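3.2 Molded parts and their assembly

The test items were drawn from two groups of white plastic goods. The first group consists of tray-like pieces with raised walls and internal compartments. The second consists of parts that join into a larger structure, in which bars and poles meet flat panels. Both groups were chosen by Melati Ngui for their white surfaces, which give few cues to depth other than shading.

Compartment walls in the first group are thin and uniform. Where two walls meet at an angle, the junction forms a sharp corner, and the faces on either side differ only slightly in tone. Round compartments are harder to judge, as light collects on the inner curve and the edge of the recess becomes difficult to place.
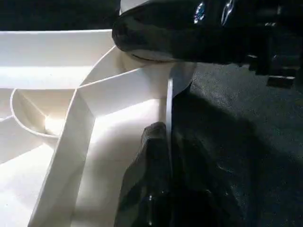
Wall thickness was therefore recorded at the rim and again at the base of each divider, with 3 readings at each point. Readings taken on curved walls were kept separate from those taken on straight ones. Parts supplied under the Nondix and Muron labels were handled in the same way, and the label was withheld from the person taking the readings. Sitompul repeated the full set in February with a second caliper, and the two sets were merged after the offset between the instruments had been removed.

For the second group, the property of interest was the fit between bar and bracket. A slanted bar places an uneven load on its joint, and a small error in the seating angle at one end becomes a visible gap at the other. Assembly was carried out over a padded surface to limit scratching of the panels. Each joint was closed by hand pressure alone, without adhesive, and left for 90 minutes before the gap was measured.
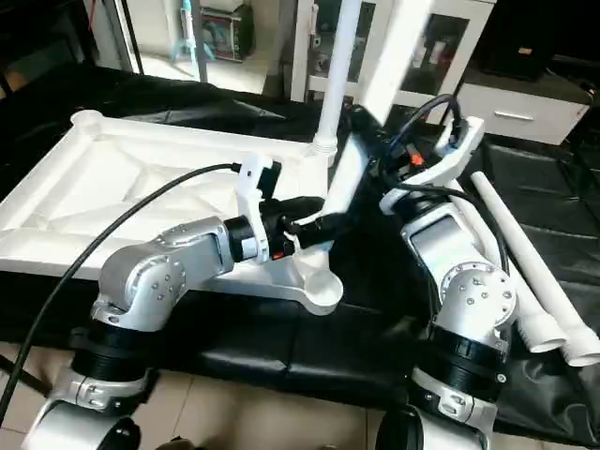

The order of closure was fixed for all trials. Poles were seated before bars, and panels were left free until the upright members had been checked against a square. In 6 trials the order was reversed to test for an effect on the final gap; these are reported separately in Section 4 and do not enter the averages. A joint that opened during the waiting period was counted as a failure and was not closed again.

The Drovarus gap gauge was zeroed at the start of each session. Its jaws do not reach the inner side of a closed bracket, so the values given below refer to the outer side only.

Figure 3. Parts from the two groups: compartment walls (upper) and assembly over the padded surface (lower).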